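Hand-Held Gripper Demonstration Station: Pre-Session Inspection Checklist
Site: Treltbridge, meeting room. Task set: tabletop pick and place. Inspector: Lesia Palamarchuk
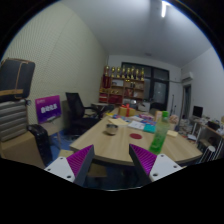
Section 1. Gripper and finger pads

1.1 Finger bases seated, all screws present. PASS
Comment: Check by hand with the trigger released. Left base was retightened in November and has not moved against the paint mark.

1.2 Ridged pads free of tears, lint and adhesive. PASS WITH NOTE
Comment: Adhesive residue found near the tip of the right pad. Cleaned with a damp cloth. No solvent on the purple pads.

1.3 Fingers open and close evenly through full travel. PASS
Comment: Ten slow cycles, ten fast. No sticking.

1.4 Pad wear log up to date. FAIL
Comment: Last entry reads 1,000 grasps. Pads are to be changed at 2,000. Bevan Hapeta to fill in the missing sessions from the recording index before the next run.

Section 2. Camera and recording

2.1 Lens clean, mount locked. PASS

2.2 Both fingertips in view at full open and full close. PASS
Comment: Repeat this check after any change to the mount, however small.

2.3 Free storage above 20 percent. PASS
Comment: 78 percent free at start.

2.4 Test clip recorded and played back to the end. PASS
Comment: Played on the Cluron laptop. Playback on the hand unit alone does not count for this item.

Section 3. Table and objects

3.1 Task objects within easy reach of the demonstrator. PASS
Comment: Green bottle, steel cup and red coaster are at the near end of the table. Gift box is farther back and is not used in the first task.

3.2 Bottle cap closed. PASS
Comment: Bottle is partly filled. Turn the cap by hand to confirm. Do not rely on looking at it.

3.3 Loose paper clear of the working area. PASS WITH NOTE
Comment: Sheets, notebook and booklets may stay at the gift box as background. If a task moves past the coaster, clear them first. Kylie Fairweather asks that the layout not be tidied between takes of the same task.

3.4 Reflective objects listed on the session sheet. PASS
Comment: Steel cup listed. It picks up the ceiling light.

Section 4. Floor and walking path

4.1 Chair clear of the demonstrator's path. FAIL, CORRECTED
Comment: Mesh chair on the left was turned toward the table. Push it back before walking demonstrations. Watch the edge of the blue mat.

4.2 Items on the floor kept to the wall side. PASS WITH NOTE
Comment: Black suitcase is acceptable where it stands for standing tasks. Move it for any task that starts from the left of the table.

4.3 Doorway open and unobstructed. PASS

Section 5. Demonstrator

5.1 Wrist strap on, sleeves above the wrist. PASS

5.2 Rest break set. PASS
Comment: Five minutes after every 17 takes. Lachlan Gilchrist reported a sore thumb under the old schedule. Stop early if grip force drops.

5.3 Stop word agreed with the second person. PASS

Open items: 1.4 (Hapeta). Spare pads on order from Bolger, not yet received.
Released for use with open items: Ecaterina Văduva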